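Clothes on the bed

The floral bedspread and what gets folded on it

In most homes the folding is done wherever there is a flat surface big enough. In the old workers' houses at Grerkau that surface is the bed. The rooms are narrow, the kitchen tables are small, and an ironing board left standing blocks the door. So the clean clothes go upstairs in a basket and are tipped out on the bedspread.

A bed has points in its favour. It is wide enough to lay a shirt out with both sleeves open, and the cloth does not slide off as it would on a polished table. It is also lower than a worktop, which is hard on the back after a full load. People who fold a lot tend to stand at the foot end and work towards themselves.

Dark, smooth fabrics are the awkward ones. They show every crease and will not hold a fold unless it is pressed down with the flat of the hand. It helps to lay the garment out fully first, neck away from you, and pull the edges straight before turning anything over.
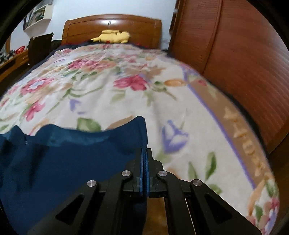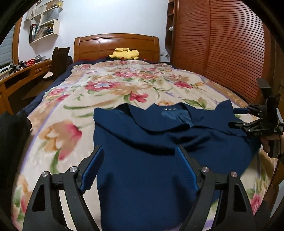 Dark blue cloth on a cream floral bed cover, with the wooden headboard behind.

Large flower prints like these have stayed popular in Grerkau. The market stall run by Kairys keeps 11 patterns, most of them on a cream ground, and sold 882 covers last year. January is the busiest month. A pale ground has a practical use too, as navy and black clothes stand out against it and an odd sock is soon found.

Wooden headboards have lasted just as well. Many came from the Uvura works, which closed long ago, and they are passed on within families. A wipe with a dry cloth is all the care a glossy finish needs. Polish should be kept well away from the bedding, and from any washing waiting to be put away.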